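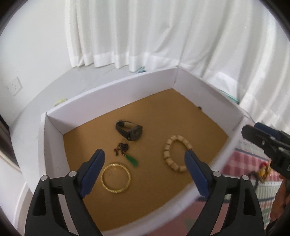 From: Bohdana Kravets
To: gripper-users list
Date: 12/05/2022
Subject: Re: Soft fingers or stiff ones for small stuff?

Petro Didenko wrote:
> Has anyone on the list put the Zeler fingers next to the Horel ones on
> really small, floppy items? We sort returned accessories here and I have
> to pick one set before the next order goes in. The Horel pair is great on
> boxes and bottles but it pinches a chain at one point and lets the rest
> trail. Also curious whether the wide lens is worth it, or whether I should
> keep the narrow one I already have.
>
> Petro

Hi Petro, hi all,

Yes! I've spent far too many evenings on exactly this, so you get the long version (sorry in advance).

I ran both sets on the same handheld body, same box, same kinds of things: a watch, a gold bangle, a wooden bead bracelet and a cord necklace with a green pendant and a tassel. I did 35 picks per item with each set and tipped everything back in the box whenever it started to look too tidy.

The watch is easy with either pair as long as you come in across the case. Go for the strap and the Horel fingers twist it, every time. The Zeler ones give a little and the strap just settles in between them - I stopped worrying about the angle after the first day.

The bangle surprised me. It lies flat, so you either straddle the whole ring or get one tip inside it. Straddling works fine if the fingers open wide enough, and both pairs do. One tip inside is where the stiff Horel fingers win, hands down. The Zeler tip wants to ride up and over the edge. If most of your returns are bangles and rings I'd honestly keep what you have.

Beads: Zeler, no contest. Necklace: Zeler again, but don't expect miracles. I got the cord up nearly every time and then the pendant swung out and caught the box wall on the way. Slowing the lift down helped more than changing fingers did. My worst run by far was 6 drops in a row, all of them the tassel.

About the lens, I'd go wide. You see both fingertips and the walls together, and with a tall box that matters a lot to me. The price you pay is that straight edges bend, so please redo the calibration after you swap! I forgot, and threw away a whole set of recordings in August. With the narrow one I kept losing the far corner, and small things love to end up back there.

One more thing for anybody on the Flosten controller: the default closing force is too high for beads. I dropped mine until the bracelet kept its shape in the grip and left it there. The log viewer also gets very slow past 4000 entries, so split your sessions.

I haven't tried the Zinchenko pads yet. If someone has a spare pair, I'd love to borrow them for a week.

Petro, which box are you using, and how deep is it? That might change my answer on the bangles.

Bohdana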